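The kitchen is (nearly) finished!

June 2022

So the floor is down, the fridges are plugged in, and I have eaten breakfast at an actual table for the first time since March. I can't tell you how happy this makes me! Anyone who has been reading for a while will remember the camping stove on the landing and the washing-up done in the bath. All over. I keep walking in just to stand there.

Let me start with the floor, as it's what everyone asks after. We went for the honey-coloured wood look in the end, after living with three sample boards propped against the wall for weeks and changing our minds every time the sun moved. The grey one was very smart and made the whole place feel like a dentist's. The honey one makes it feel as if somebody has been baking. It runs straight through from the eating end into the kitchen proper with no strip or step in between, and I love that more than I expected to. You can slide a chair the whole way, if you're the sort of person who slides chairs (I am).

Then the table. It came from a clearance at Simar, out past Trostbridge, and I'd gone in for a lampshade. Pale top, good long shape, £25 off for a mark on the underside that I have never managed to find again. The dark grey chairs are plastic, with slots in the backs, and I know some of you will be horrified that I didn't hold out for wooden ones. But they weigh next to nothing, they wipe clean in seconds, and you can sit through a very long Sunday lunch in them without getting a hot back!
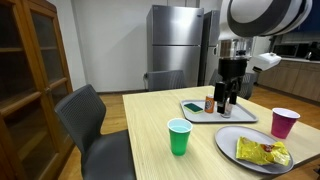

Aino Harju wrote under my last post that two fridges in one kitchen was greedy, and that she had brought up four children on one small one with a door that had to be held shut with string. Fair enough, Aino! I did laugh. But we bulk cook, and we have people to stay all summer, and before this there was an old freezer in the shed that meant going out in the rain in slippers for a bag of peas. Stainless steel does show every fingerprint, she's quite right there too. I go over the doors with a barely damp cloth and then a dry one, up and down, and it takes a minute.

The glass-fronted cabinet is the one thing that came with us from the old house. It was my aunt's, it's far more orange than anything else we own, and I was all set to paint it. I had even bought the tin. Then we stood it near the new floor and the two of them got on so well that the tin went back to the shop. I still haven't decided what lives in it. Glasses, probably, and the good plates, and the jelly moulds I never use and can't part with.

For those who like the sums: we'd set aside £2000 for the floor and the units together, and the final figure, with the table, the chairs and an electrician for the sockets, was £3604. So yes, over. The base units are a light wood from Laitinen, the plainest range they do, and I'm so glad I didn't get talked into the fancy doors.

Still to do: a blind, something on that big plain wall (ideas please, it's crying out for a picture or a clock), and the skirting in the corner that we've both been pretending not to see. I've also got 33 jam jars in a box in the hall waiting for a shelf. More when the shelf is up!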